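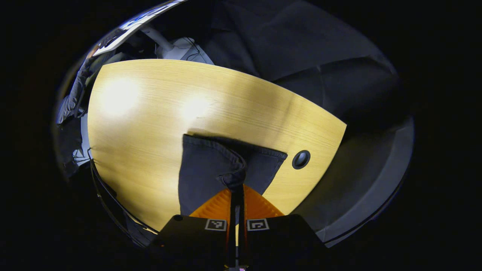 Llevo tres semanas arreglando vaqueros y por fin puedo escribir algo ordenado sobre el tema. Primero pido perdón por mi español, que todavía es de libro. Vivo aquí desde hace varios años, pero las palabras de la costura las aprendí hace muy poco: dobladillo, hilván, pespunte. "Pespunte" es mi preferida, aunque me cuesta pronunciarla.

Todo empezó en noviembre, cuando vacié el armario y encontré una bolsa con pantalones que ya no usaba nadie en casa. Unos tenían la rodilla abierta, otros eran demasiado cortos. Mi marido quería llevarlos al contenedor de ropa. Yo le pedí un poco de tiempo, porque la tela vaquera vieja es muy agradable de tocar y me daba pena perderla.

Mi plan era sencillo: cortar las piernas, abrirlas por la costura y hacer con ellas fundas, bolsas pequeñas y manteles individuales. Una pierna abierta no es un rectángulo. Es más ancha arriba que abajo, y al principio yo intentaba corregir esto y desperdiciaba mucha tela. Ahora dejo algunas piezas con su forma y aprovecho el dobladillo original como borde. Ya está cosido, es fuerte y queda mejor que los míos.

La mesa que uso es la del escritorio, de madera clara, con el agujero redondo para pasar los cables. Me gusta porque el azul oscuro se ve muy bien sobre ella y puedo notar si una pieza está torcida. Tiene dos inconvenientes. La luz del techo se refleja en la madera y por la noche me cansa los ojos. Y por el agujero de los cables se me han caído ya dos alfileres y una tiza. Mi amiga Seul-gi Yeo me recomendó poner encima una hoja de papel cuando trabajo con cosas pequeñas. Lo hago cuando me acuerdo.

Sobre el orden de trabajo, después de varios errores he llegado a este:

Lavar la tela y plancharla por el revés, con vapor. Si se corta con arrugas, las medidas no sirven.

Extenderla en la mesa y alisarla con la palma de la mano desde el centro hacia fuera. Si hay que moverla un poco, es mejor cogerla por el medio con un pellizco y levantarla, sin arrastrarla. Cuando se tira de una esquina, la tela vaquera se estira en diagonal y luego no vuelve bien a su sitio. Esto me lo enseñó Kyu-ri Hyun, que cose desde niña, y al principio no la creí.

Marcar con tiza y dejar 13 milímetros de margen. Con menos margen, el borde se deshilacha y llega hasta la costura. Con más, las esquinas quedan gordas y la aguja sufre.

Coser despacio. En las esquinas donde hay varias capas, yo giro la rueda con la mano — es lento, pero no he roto ninguna aguja desde que lo hago así.

El hilo lo compro en Merka, una mercería pequeña cerca del mercado. La señora me vendió uno de color mostaza, grueso, para los pespuntes que se ven. Para el interior uso azul normal. También compré allí una aguja especial para vaquero y noté la diferencia el primer día. Antes cosía con la que venía en la máquina y cada puntada sonaba como un golpe.

De momento he terminado cuatro manteles y una bolsa para las pinzas de la ropa. La bolsa la regalé a Ga-eun Koo y me mandó un mensaje muy amable, aunque creo que la cremallera está un poco torcida. Los manteles se quedan en casa. Ninguno es igual que otro y uno conserva la marca más clara donde estaba el bolsillo; yo quería esconderla, pero mi hijo pidió ese para él.

Me falta decidir qué hago con las cinturas. Son muy rígidas y llevan el botón de metal. Tal vez sirvan como asas — si alguien lo ha probado, me gustaría leerlo en los comentarios. Las guardo de momento en una caja, con los bolsillos traseros, que todavía no me he atrevido a descoser.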